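Setting the table, two arms at a time

At the Darno campus of Tindar Polytechnic, the second-year automation elective meets on Wednesday evenings in a converted print room. The assignment this term is cutlery. Each team must program a pair of arms to sort forks and spoons into a tray, starting from wherever the marker has left them.

The exercise replaced a block-stacking task that students had learned to pass with fixed coordinates. Cutlery is less forgiving. A fork is thin, it lies close to the table, and its centre of mass is seldom where the handle suggests it should be.

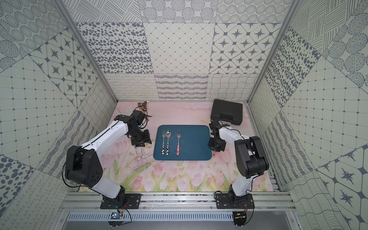
Both arms at the tray during sorting work, with three utensils in place.

Six teams are enrolled. Ayala, the group furthest along by October, trains its controller on recorded demonstrations: a student guides the arms through the motion, and the software learns to reproduce it. Nevinus, its main competitor, detects each utensil first and then calculates a grasp. Ayala's motion is smoother. Nevinus can usually explain its failures, and the marking scheme gives credit for that.

Polished metal is the common difficulty. The bowl of a spoon behaves as a small curved mirror, and a detector tuned on matte objects will readily place an edge in the middle of a reflection. Most teams now ignore the head altogether and look for the coloured handle.

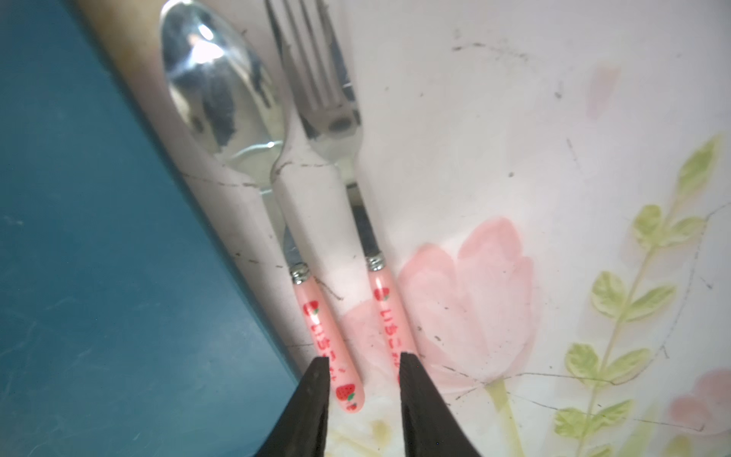
Overlap is harder to program around. When a fork rests on a spoon, closing on the wrong handle can drag both across the table, and a correct first pick may still shift the piece beneath it. Nevinus re-images the table after every lift, at a cost of some two seconds per utensil. Ayala skips the check and accepts the occasional miss.

Final assessment allows each team two runs, with the better one counted. Points are deducted for dropped pieces and for any contact between the arms. Knives have been left off the list until next year, when the elective moves to a larger room.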